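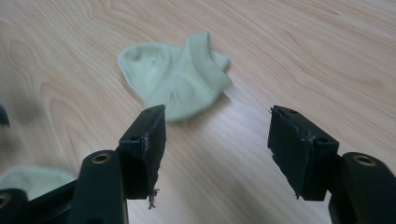 Kekstead Web Services Group
Minutes of the ordinary meeting held on 19/07/2018 in Meeting Room 2

Present: Elsie Crabtree (Chair); the Head of Digital Services; the Lead Developer; the Database Administrator; the Content Manager; the Service Desk Manager; the Information Security Officer; the Clerk to the Group (minutes).

In attendance: a representative of Fotum, for items 4 and 5 only.

Apologies: the Accessibility Officer; the Finance Business Partner.

1. Minutes of the previous meeting
The minutes were agreed as a correct record, subject to one amendment. At item 6, "session cache" should read "page cache" in both places.

2. Matters arising
2.1 Staging server. The Lead Developer reported that the staging server had been rebuilt and now runs the same version of PHP as the live server. The old machine would be kept until the end of the month and then wiped. The action was closed.
2.2 Shared mailbox. Access had been removed for three members of staff who had left the department. The action was closed.
2.3 Licence for the form builder. No reply had been received from the supplier. The action was carried forward to the Head of Digital Services.

3. Form validation in the public site
3.1 The Lead Developer presented paper A. The site at present checks the contents of forms in three different places: in the browser, in the controller, and in a set of older helper files written before the move to the current framework. The rules do not always agree. A postcode typed in lower case is accepted by the first and rejected by the last, and the visitor is then shown a blank error.
3.2 A review had found 162 separate validation rules, of which 47 were copies of another rule with small differences. The paper proposed that all rules be moved into input filter classes, one for each form, and that the helper files be removed.
3.3 The Service Desk Manager asked whether error messages would change. The Lead Developer replied that the wording would stay as it was in the first stage, and that the Content Manager would be asked to look at it in the second.
3.4 The Information Security Officer asked that the checks in the browser should continue to be treated as a convenience to the visitor only, and that every rule should be enforced on the server. This was agreed and will be written into the coding standard.
3.5 The Database Administrator noted that the telephone number column in the enquiries table is shorter than the longest number the new filter would allow. It was agreed to widen the column before the enquiries form is changed over.
3.6 RESOLVED: that paper A be approved, the work to begin with the enquiries form and the change of address form.
Action: Lead Developer; Database Administrator.

4. Zonanlow upgrade
4.1 The representative of Fotum joined the meeting and gave a report on the upgrade of Zonanlow, the content system behind the public site.
4.2 The upgrade had been applied to a copy of the site. Page templates had carried over without change. Two modules had not: the events listing and the document library. The events listing calls a service that has been renamed in the new version, and this had been corrected. The document library required further work on its view helpers. 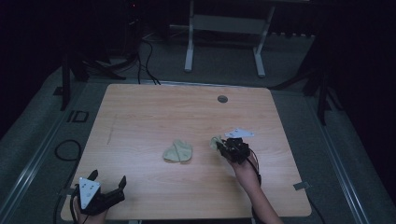
4.3 The Content Manager expressed concern that editors would see a different menu layout on the day of the change with no notice. The representative of Fotum offered a short written guide with the new menu headings set against the old ones. The offer was accepted.
4.4 The Chair asked for a firm date. The representative stated that Fotum would be ready for a change-over in the second week of September, provided that the document library had been signed off by the Group beforehand. The Head of Digital Services asked that the change should not fall on a Monday, when the service desk is at its busiest. Noted.
4.5 It was agreed that no new content types would be added to the live site until the upgrade is complete.
Action: Fotum to supply guide for editors; Content Manager to circulate.

5. Error pages and logging
5.1 The Group considered paper B. The application at present returns status 500 for a number of faults which ought to be reported as a missing page, the commonest being a link to a document that has been withdrawn. These entries fill the error log and make true faults harder to find.
5.2 It was agreed that a missing document should return the ordinary "page not found" response, with a link to the search page.
5.3 The Information Security Officer reported that full exception traces had been switched on in the live configuration during an earlier fault and had not been switched off. This had since been put right. The setting will be added to the release checklist.
5.4 The Group discussed whether logs should go to a file or to the database. The Database Administrator advised against the latter. It was agreed to keep files, rotated nightly.
Action: Lead Developer.
The representative of Fotum left the meeting.

6. Riis search service
6.1 The Head of Digital Services reported that the contract for Riis was due for renewal. The present plan allows for 700 indexed documents in the library collection, and the Content Manager advised that this was close to being reached.
6.2 Members felt that many older documents could be withdrawn. The Content Manager undertook to bring a list of candidates to the next meeting. A decision on the size of the plan was deferred until then.
Action: Content Manager.

7. Coding standard
The revised draft was received. The section on naming of service factories was approved. The section on comments was referred back, members being unable to agree on whether a comment should be required above every public method.

8. Any other business
8.1 The Service Desk Manager asked that planned downtime be notified two working days in advance. Agreed.
8.2 The Clerk reminded members that papers should be sent as a single file.

9. Date of next meeting
To be held in September, the date to be confirmed by the Clerk once the Zonanlow change-over has been fixed.

Signed as a correct record: ......................... (Chair)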